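Projekt Skokska - Zwischenstand an den Fördergeber

Juni 2020 | von der Projektleitung Lorirer
Zuletzt aktualisiert: vor 2 Tagen

Kurz und knapp, Langfassung folgt mit dem Mittelabruf.

Stand Regelwerk: Entwurf 2 der Praxisregeln für handgeführte Greifer in Wohnräumen liegt vor, 37 Regeln, davon 21 mit Cistevmont abgestimmt. Rest strittig, vor allem Klemmschutz und die Frage, wer vor Ort freigibt. Seit Januar deutlich schneller geworden - die wöchentliche Telefonrunde hilft.

Aufnahmen: 200 Durchgänge vereinbart, läuft. Lombardi prüft die Protokolle. Häufigster Mangel: Objektliste fehlt oder wird erst nachträglich ausgefüllt. Geht so nicht, steht jetzt als Pflicht in Regel 4. Einverständnis der Bewohner immer schriftlich und VOR dem Aufbau, auch bei Wiederholungsterminen.

Offen: Reinigung der Greifpads zwischen zwei Haushalten. Vorschlag liegt bei Cistevmont, noch keine Antwort. Bis dahin gilt unsere strengere Fassung, wischen und im Protokol abzeichnen.
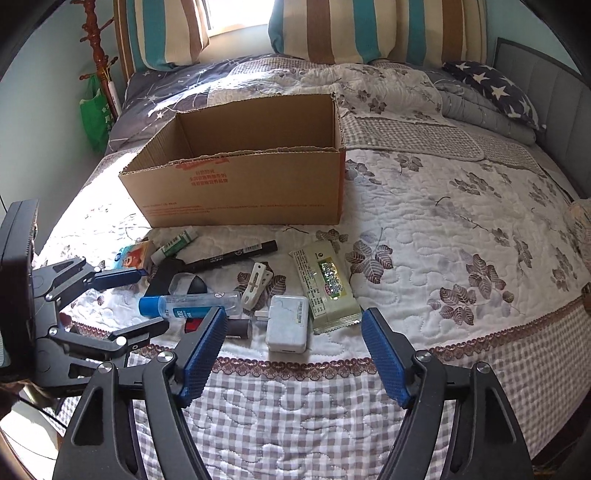
Praxisregeln / Kleinteile auf weichem Untergrund

Bett zählt als eigene Untergrundklasse, Steppdecke extra vermerken. Durchsichtige Flaschen, Netzadapter, Stifte, Tütchen mit gezacktem Rand einzeln in die Liste, nicht als "Diverses". Tuben und Arzneiähnliches nur verschlossen. Karton mit eingerissenem Rand darf bleiben, Zustand aber notieren.

Nächste Schritte: strittige Regeln klären, Schulungsblatt kürzen (ist viel zu lang), Entwurf 3 an alle. Budget im Rahmen, Reisekosten bisher kaum angefalen - Tabelle kommt separat.

2 Kommentare | 0-mal geteilt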